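## 3. Setting up the memorial page

Read this section after the account has been created (Section 2) and before you send the page address to anyone. You can stop at any step and come back. Kumstead saves the page as a draft until you publish it, and a draft can be seen only by the people listed under **Family access**.

You will need:

- the full name of the person, spelled the way the family wants it
- dates of birth and death, or the years only
- the obituary text, if it has been written
- the details of any service
- the email address of at least one other relative

### 3.1 Creating the page

1. Sign in and choose **New memorial**.
2. Enter the name. The **Known as** box is for a nickname or a married name. Whatever you put there appears under the full name in smaller type.
3. Enter the dates. If you want only the years to show, tick **Years only**. The full dates stay on file but are not displayed.
4. Choose a page address. Kumstead suggests one from the name. If it is taken, add a middle initial or a town.
5. Select **Save draft**.

**Note:** The page address can be changed freely while the page is a draft. After publishing it can be changed once, and the old address stops working. Printed service cards will then have the wrong address on them, so check it before they go to the printer.

### 3.2 Adding the obituary

1. Open the draft and select **Obituary**.
2. Paste or type the text. Pasting from a word processor keeps paragraph breaks but drops fonts and colors.
3. Read the preview from start to finish. Names with accents sometimes come through wrong when they are pasted from a scanned document -- look at those first.
4. Select **Save**.

If the funeral home is sending the obituary for you, leave the box empty and turn on **Accept text from funeral home**. They will need your page code, 3.1 being the step where it is created; you can find it afterward at the top of the draft. The text arrives as a suggestion and does not appear until you accept it.

**Caution:** Do not include a home street address or a mother's maiden name that is not already public. Do not say that the house will be empty during the service. Obituary text is copied by other sites within hours of publication and cannot be called back.

### 3.3 Adding a service

1. Select **Services**, then **Add**.
2. Choose the type: visitation, funeral, graveside, celebration of life, or other.
3. Enter the day, the start time and the place. The end time is optional.
4. If there is a meal or reception afterward, add it as its own entry. Do not put it in the notes box. People reading on a phone often miss the notes.
5. If the service is private, choose **Family only**. It will be shown only to people who are signed in and on the family list.

If the service has not been arranged yet, choose **To be announced**. Visitors can leave an email address and will get one message when you fill in the details. They are not added to any mailing list.
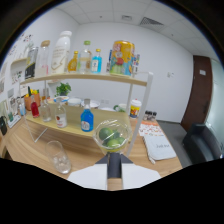 When a time or place changes after publishing, edit the existing entry. Deleting it and making a new one sends no notice to the people who asked for updates. Editing does, and the message shows the old time next to the new one.

### 3.4 Family access

Each page has one owner and any number of helpers. The owner is the person who created the page. Helpers come in two kinds:

| Role | Can do | Cannot do |
|---|---|---|
| Editor | Change text, services and pictures; approve messages | Delete the page; change the owner |
| Moderator | Approve, hold or remove messages | Change anything else |

To add a helper:

1. Select **Family access**, then **Invite**.
2. Enter the email address and pick a role.
3. Select **Send**. The invitation is good for 3 days. If it runs out, select **Send again**.

**Note:** Name at least one editor, even if you mean to do all the work yourself. If the owner loses access to their email, an editor can ask us to restore it. Without an editor we have to ask for a copy of the death certificate and proof of relationship, and that takes longer.

### 3.5 The guestbook

The guestbook is where visitors leave memories and condolences. It is off until you turn it on.

1. Select **Guestbook**, then **Turn on**.
2. Choose how messages are handled:
 - **Review first.** Each message waits until an owner, editor or moderator approves it. This is the default.
 - **Post at once.** Messages appear right away and can be removed later.
3. Choose whether visitors must sign in. They can sign in with a Kumstead account or by having a one-time code sent to their email.
4. Set the length limit. The standard limit is 330 words. The shortest setting is 200 words.
5. Select **Save**.

Held messages are kept in the **Waiting** folder. The writer sees "Thank you, your message has been received" and is not told whether it was approved. If you remove a message that was already showing, the writer is not told about that either.

A few things people ask for that the guestbook does not do: it does not allow links, it does not show the visitor's email address to anyone but the owner, and it does not let visitors reply to each other. Replies from the family can be turned on under **Guestbook > Replies**. They show in a shaded box with the name of the family member.

**Caution:** Under **Post at once**, messages that copy the obituary and add a phone number are nearly always from people selling something. Remove them and tick **Block sender**.
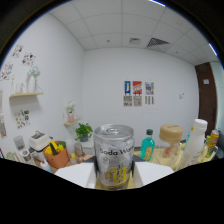

Cristóbal Barrientos writes that he left his mother's guestbook on **Review first** and then didn't open the folder until the Friday after the funeral. "Her whole bowling league had written and none of it was up. A couple of them called my sister to ask if they had done something wrong. I wish the manual said to give the job to somebody else that week. My cousin would have been glad to do it."

We agree. If you choose **Review first**, invite a moderator before you publish, and turn on **Daily reminder** for that person. The reminder is sent at 8 a.m. and only on days when something is waiting.

### 3.6 Publishing

1. Open the draft and select **Check page**. Missing items are listed in orange. None of them will stop you from publishing.
2. Ask one other person on the family list to read the page.
3. Select **Publish**, then **Confirm**.
4. Open the page on a phone that is not signed in. Check the name, the dates and the service entry.

The page shows up in the Kumstead search right away. Outside search engines take longer, and we have no control over how long. To keep the page out of them, turn on **Unlisted** before step 3. Anyone who has the address can still open an unlisted page.

If you see **Error 1019** when you select **Publish**, another editor has the draft open. Ask them to save and close it, then try again. No text is lost.

### 3.7 Printing the guestbook

1. Select **Guestbook**, then **Print copy**.
2. Choose the order, oldest first or newest first.
3. Leave **Include family replies** ticked if you want them.
4. Select **Make file**. A link is sent to the owner's email when the file is ready.

Only approved messages are included. Clear the **Waiting** folder first. The file is laid out for letter paper with a wide left margin for binding. For a bound copy, see Section 6.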